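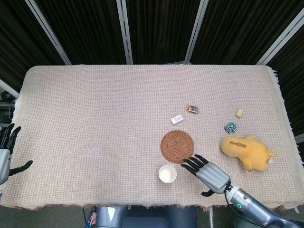

Robot clearing the returns table, and what happens to the rest of us

Posted by Žofie Kratochvíl, December

I work in returns at a homeware and gifts place called Laler. There are 16 of us on the floor, and the job has always been the same: a box comes back, you tip it out, you look at what's in it, you decide whether it goes back on sale, to the outlet bins, or to the big gray skip. Most boxes are one thing. Some are what we call a drawer, meaning the customer has swept everything they regret into one parcel. A cup, a coaster, a plush toy, a bit of something electronic that we never sold in the first place.

Since last month the drawers go to the two-handed robot first. It picks each item up and sorts it by kind, then a person does the grading. Management says the grading is the skilled part, so we have all been promoted in spirit. The pay has remained where it was so as not to startle anyone.

What I want to know is what this does to a crew over time. My shift lead has me down for 2 hours a day sitting beside it, pressing a button when it gets stuck and writing down why. I'm faster than it is by an embarrassing margin. It will spend longer getting its fingers under the rim of a coaster than I spend on a whole parcel. But it doesn't go on break, and it doesn't have my knees.

Has anyone been through this? Did you keep the job, did it get duller, and is there anything I should be asking for now, while they're still being nice to us?

dockside_marlene

We got ours at Sembiring two years back, same kind of work, mixed small items. Yes, I kept the job. The job I kept is a different one, and I'd have liked that in writing.

Some things that changed that I didn't see coming:

The easy items went first. That sounds fine until you notice the easy items were how you rested. A box of identical mugs used to be a little holiday in the middle of the morning. Now everything that reaches me is chipped, sticky, or missing a lid, eight hours of it, and I go home with a head like a wet sponge. Ask them to rotate you off grading every couple of hours. We only got that after people started calling in sick.

The log you're filling in matters more than they've told you. Ours started as a notebook. I had written 459 entries before someone mentioned that the supplier was using them to decide what to fix. So I was doing product testing at a packer's rate. Ask what the log is for and whose job title it belongs under. I got a grade bump out of that, eventually, with a lot of sighing on both sides of the desk.

Talk suffers. We used to stand four to a bench. Now it's one person per machine, and the machine has very little to say about anyone's sister's wedding. If they redraw the floor, ask to see the layout before it's taped down. After the tape it's scripture.

Also, don't race it. I know you're winning. Your rate will be written down on the day you were showing off, and then that's the rate.

Flellis44

my brother in law says they'll all be gone in five years. either the robots or the people i forget which. anyway they had one at his place and it couldn't do plastic bags

is yours the kind with a light on the arm? green means go i think

t_oakes

I'm on the other side of this -- I'm the maintenance tech at Engate, so I'm the one who gets called when it stops. A few practical points, in no order.

Find out who is allowed to change what it does. With us it was officially the supplier and in practice a woman on second shift called Bev who'd worked out that it copes much better if you spread things out on the table before it starts. It had been running on heaps for weeks. Nobody had asked Bev. If you've noticed things like that (you have, you sit next to it), say so in an email and keep the email.

On knees and backs: this is the part where it can really do you some good, so push on it. If the machine takes the tipping and reaching, you should be getting a proper chair and a bench at the right height for grading. Our place spent a fortune on the robot and then sat people next to it on upturned crates. It took me 44 days to get six stools approved. I have the form framed.

Get the stop button shown to everybody on the shift, including temps and the cleaners. Not a poster. Somebody walks them over and they press it.

As for numbers, we didn't lay anyone off. We also stopped replacing people who left, and the end result looks much the same on a staff list. If I were you I'd ask that exact thing: when someone leaves, will the post be filled? Watch how long the pause is.

Marlene is right about racing it.

Žofie Kratochvíl

Thank you, both of you, and thank you Flellis, it does have a green light. I asked about the posts this morning. The pause was long enough for the robot to move a coaster.

I've got the chair, though. It's from returns. One arm is loose and I graded it myself.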